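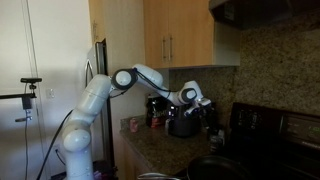 4. Working rules for arms in domestic kitchens

4.1 Where the existing rules leave off

Anyone who has worked with robot arms in a factory will be used to a fairly settled way of doing things. There is a marked floor, there is usually a fence or a light curtain, and there is a person whose job it is to say when the cell may be opened. When we began the Kikside study we rather hoped that we could carry most of this across into the home, trimming it a little here and there, and it took us a good part of the first season to accept that we could not. A kitchen has no spare floor to mark. People come in for a glass of water. The worktop belongs to the household, and the household quite reasonably expects to find its tea and its post where it left them.

The written standards for collaborative working are still very useful, and we would not want any reader to think we are suggesting they be put aside. They tell us a great deal about speed, about force, and about what should happen when an arm meets a person unexpectedly. What they say much less about is the small daily business of sharing a room: which cupboards may be opened during a run, who moves the kettle, where the cable goes, and what a tired operator ought to do at the end of a long afternoon when one more attempt seems harmless. The rules in this section were written to fill that gap, and they are meant to sit on top of the formal risk assessment for each site.

4.2 How the rules were drawn up

The rules grew out of notes kept by the operators at our two sites, Traklow and Espiritu, both of them ordinary family homes with fitted kitchens. Each operator kept a paper notebook (we tried a shared spreadsheet first, and it was not filled in) and wrote down anything that had made them stop, hesitate or wish that somebody had told them something beforehand. From these notebooks we put together a first list of 20 rules in April. It was far too long. Operators told us, very kindly, that they had read it once and then worked from memory, and so we cut it down to the five that follow, moving the remainder into the site handbook where they could be looked up as needed.

We should say that the wording matters more than we first thought. An early version used the word "appropriate" a great many times, and two operators reading the same sentence would come away with two different ideas of what they were being asked to do. Wherever we could, we have replaced it with something a person can check by looking.

4.3 The five rules

Rule 1. Agree the working area before power is switched on. The operator and a member of the household stand at the worktop together and decide which part of it the arm may reach into. Software limits are then set to match, and tested at low speed with the gripper empty. If the agreed area changes during the day, the limits are set and tested again, even if the change seems a small one.

Rule 2. The hob is off and cool whenever the arm is powered. This covers every ring, and not only those within reach. The operator checks the controls by eye and then the cooking surface itself with a contact thermometer. Pans may stay on the hob if the household wishes, provided they are empty and cool as well, and they must be included in the collision model. We had some discussion about whether to ask for the hob to be cleared altogether, and several members of the team would still prefer it. In the end we felt that a kitchen stripped of its pans was no longer the kitchen we had set out to study.

Rule 3. Every cable has a route, and the route is walked. Cables on the arm itself should have enough slack for the full range of the task and no loop large enough to catch on a handle. Those going down to the floor should be kept clear of where people put their feet. The operator moves the arm slowly through its furthest positions before the first run and watches the cables, leaving the gripper to look after itself for once.

Rule 4. The stop button is in a person's hand. A button fixed to the wall or left on the worktop does not meet this rule. If the person holding it wishes to leave the room, the arm is stopped first and the button is handed over afterwards, in that order.

Rule 5. Household things are treated as household things. Food, packets, drinks and small appliances are not moved by the team without asking, and whatever has been moved is put back at the end of the session. Mains appliances used as objects in a task are unplugged beforehand. Liquids are left out of the task unless the site assessment has covered them by name.

4.4 Putting the rules to use

At both sites the rules were printed on a single sheet and kept inside a cupboard door, which the households preferred to having them on show. The operator read them aloud at the start of each session. There was some grumbling over this, and we have a good deal of sympathy with it, yet reading aloud gave the household a natural moment to speak up, and they often did. A number of sensible changes to the working area came about in this way, among them the Traklow family's request that the drawer with the cutlery in it be left out of reach altogether.

Rule 4 proved the hardest to keep. Operators are used to having both hands free, and those running the Skilosora task set, with its frequent changes of object, found it tiresome to stop the arm for every small adjustment. We looked at wrist-worn buttons and may come back to them, though we were not happy with how easily the one we tried could be pressed by a sleeve.

Rule 2 caused a different sort of trouble, this time with the clock. Families cook when they are hungry, and a hob used for lunch was not always cool by the start of the afternoon session. We now plan for a later start and tell the household so plainly at the outset, so that they never feel they must hurry their meal on our account.

Kikside Study Working Paper | Contact the study office | © Kikside Study, all rights reserved | Back to top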